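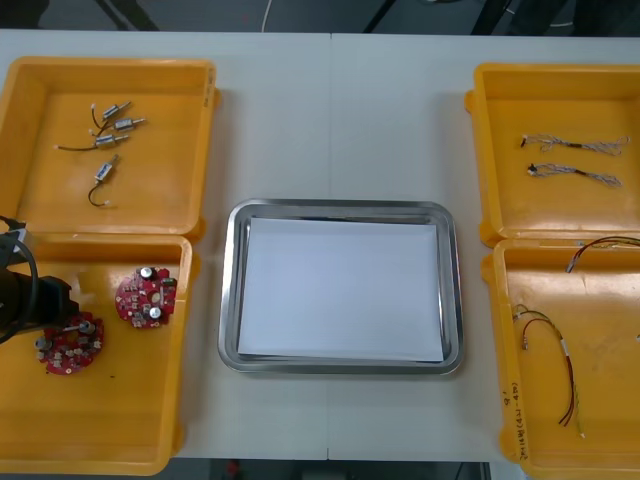 Table from above: motors and round boards left, cables right, paper tray in the middle.

Gripper drops the round boards when it lifts them
Posted by Rigoberto Camacho

Hello all. I am building a sorting cell in our shared workshop. The arm must take parts from the yellow trays and put them on the paper in the steel tray. With the motors it goes well. With the red round boards, the finger slides on the edge and the board falls back. I set the closing speed to 200 in the Turka controller, and the pause before lifting is 56 ms. Which one should I change first?

Baldur Arnardóttir
Change the pause. I had the same trouble in June and 56 is too short, the fingers are still moving when the arm goes up. Try 1,000 and then go down little by little. Also please don't grip on the capacitors, they stand up high and the solder joints will suffer. Thin foam under the boards helped me too, the finger can then go a little below the edge.

Manríquez
Use suction. I never had luck with fingers on flat things.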